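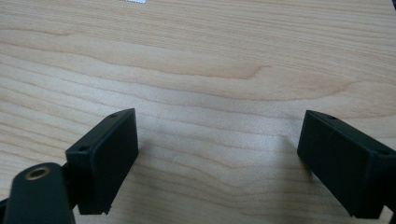
The light-coloured tabletop, with plenty of wood grain to look at.

4 min read

Hi Radka, and hello to everyone at the Kairys fund who gets these forwarded,

October was a big one for the Gelesby oral history project, so get yourself a cuppa. The short version is that the recordings are going well, the transcripts are behind, and the money is about where we said it would be, apart from the bus (I'll get to the bus).

When I wrote last time we'd only just started on the Pleltley side of the river and I was a bit worried. People over there remember the last history project, the one where somebody took away three boxes of photos and a wedding album and never brought them back. Fair enough that they weren't keen! So we changed how we do it. We don't take anything home any more. If someone has letters or photos, we copy them at the kitchen table while they watch and hand them straight back. It's slower, and my back complains, but word got around and the phone started ringing.

We've now recorded 86 people across both towns. The oldest worked at the Polberg cannery before it had a proper roof on the packing shed, and she talked for nearly three hours without touching her tea. She also corrected my pronunciation of half the street names in Pleltley, and I've had to go back and fix the labels on some earlier files. 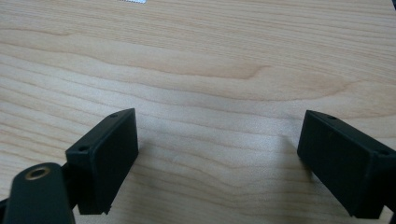
Chantelle Mabuza
Project Coordinator, Gelesby Oral History Project

The cannery stories are turning into the heart of the whole thing. We'd planned on it being one chapter out of several, next to the school, the flood and the dances. But everybody ends up back at the cannery. People met their husbands there, or lost a fingertip there, or walked out in the strike and didn't speak to their brother for years. I'd like your okay to make it the main part of the booklet and fold the school material in around it. It wouldn't cost anything extra.

Transcripts. Right. Todor has been typing like mad but a lot of the older folk switch languages halfway through a sentence, and he can only do those bits with help. Yolotzin has a cousin's neighbour who can sit in on Friday mornings, and that's made a real difference. Even so, we've got 20 interviews with nothing typed up at all. I had hoped to have that down to zero by now. I think the end of summer is realistic, and I'd sooner tell you that than promise you Christmas and be embarrassed.

Now, the bus. We'd budgeted for one community day in Gelesby, with people from Pleltley making their own way over. Then the ferry went out of service and we had to hire a coach at short notice, plus a second run at the end because the afternoon went on much longer than planned (there was singing). That put us over on transport. I've covered it out of the printing line for now, and Abdelilah at the print shop thinks he can bring his quote down if we go with a plainer cover. We've got roughly $3000 left for printing after that shuffle, which should still do us, but I wanted you to hear it from me before you saw it in the spreadsheet.

The day itself was lovely, by the way. Two women who'd worked the same line at the cannery hadn't seen each other since it closed, and they sat by the urn the entire afternoon. I asked if I could record them and was told to come back when they'd finished. I did get them later, both at once, talking over each other. Todor has my apologies.

A few things still to sort out:

- Consent forms for 5 of the early interviews. They signed the old version, which doesn't mention the website.
- Somewhere to keep the recordings for good. The library in Gelesby is interested but wants to know who pays for storage after the second year. Any thoughts welcome.
- The Pleltley school log books. We've been told they exist. We've been told by three different people that they're in three different places.

Next up is the first rough layout of the booklet, then a listening evening at the Pleltley hall if we can get the heating looked at. You'd be very welcome, Radka, and there's a spare bed at mine if you don't mind the dog.

Budget sheet to follow separately, once I've tracked down the coach receipt.

Thanks again, all of you,
Chantelle

Recent updates
Getting started in Pleltley
What we ask, and what we leave alone
Polberg cannery: do you know these names?
Community day: how to get there

We use cookies to remember your settings and see which pages get read. By staying on this site you're okay with that. Manage cookies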